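Kitchen Tips I've Stopped Believing (and a Few I Kept)

Posted 04/06/2026 by Els Van Beek

Every kitchen tip list on the internet is copied from another kitchen tip list. I know this because I spent most of last winter reading them, and the same mistakes kept turning up in the same order, sometimes with the same typo. So I started trying things at home. I'm no scientist and my kitchen is no laboratory, but I do wash a lot of dishes and I own a timer.

Baking soda and vinegar

Let's get the big one out of the way. You pour in the soda, you pour in the vinegar, it foams up, and everybody feels that something important has happened. What you have left is mostly salty water with a little fizz in it. The two cancel each other out. If your drain is slow, take the trap off and look inside, or use a plastic hair snake. If your pan has burnt food on it, use baking soda with a splash of hot water and leave the vinegar in the cupboard. Vinegar by itself is fine on kettle scale. Together they're a science fair.

The open box in the fridge

I kept an open box of baking soda in the fridge for years. Then I forgot to replace it and noticed no change whatsoever. What did help was finding the half onion. Wrap the onion.

Soaking everything overnight

People soak dishes overnight so they don't have to wash them tonight. I do it too. Let's not call it a method. Most of what sticks to a plate will let go after 20 minutes in hot water with a drop of soap, and the eggs and oatmeal crowd will let go sooner in cool water. Past that you're storing dirty water. Wood handles hate it, knives hate it, and cast iron will be orange by breakfast.

Drying and stacking

A towel that has been hanging by the stove all week is probably dirtier than the plate you're about to dry with it. Air drying is better if you have the space. If you don't, use a clean towel and change it more often than you think you should. I go through 13 in a bad week, and yes, that's laundry, but they're small.

Don't stack anything while it's damp. Water sits in the ring under each plate and leaves a mark, and on unglazed feet it can go a bit musty. Plates of the same size can pile up happily. Mixed sizes go biggest at the bottom.

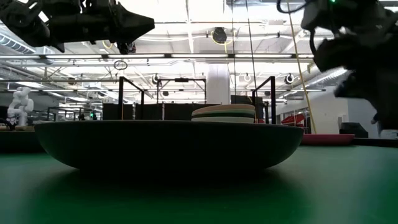
As for those felt circles you're supposed to put between plates, I bought a set from a company called Voyle and used them for a few months. They slid around, they collected crumbs, and my plates looked the same as before. If you have your grandmother's gold-rimmed china, go ahead, or cut up some paper towels. For everyday plates, lift them off the pile instead of dragging them and you've done most of the job.

Bowls are where people get into trouble. Nesting a tight bowl in another tight bowl while one is still warm is how you end up with two bowls that are now one bowl. If it happens, put cold water in the inside one and stand the outside one in warm water (not boiling, you'll crack it). Wait, then twist gently. Cooking spray around the rim sometimes helps. Banging it on the counter doesn't, though my neighbor Kazimír Beneš swears by it and has the chips to prove it.

Gray scratches on plates

Most of those gray lines aren't scratches. They're metal left behind by your forks. A paste of cream of tartar and water takes off a good part of them, and a powdered cleanser meant for cookware does it faster. Rub lightly and rinse well. I tried Testent, the scrubbing stone that keeps following me around the internet, and it did take off the marks, along with some of the shine. Back in the drawer it went.

Sharpening a knife on the bottom of a mug

This one works, to my annoyance. The rough unglazed ring will put a bit of life back in a dull edge. It won't fix a nicked blade and it won't replace a real stone, but at a rental cottage last August it got me through a bag of tomatoes. Hold the blade at a low angle, 16 degrees or so if you like numbers, and go slowly.

Lemon in the garbage disposal

Smells nice for ten minutes. The smell you're fighting lives on the underside of the rubber flap. With the power off, scrub that with an old toothbrush and dish soap. You won't enjoy it.

Rice in the salt shaker

Does something in a humid kitchen, I think. I've gone back and forth. Mine clumps less with a few grains in it, but I also moved the shaker away from the stove the same week, so who knows. If you try one without the other, leave a comment and tell me which it was.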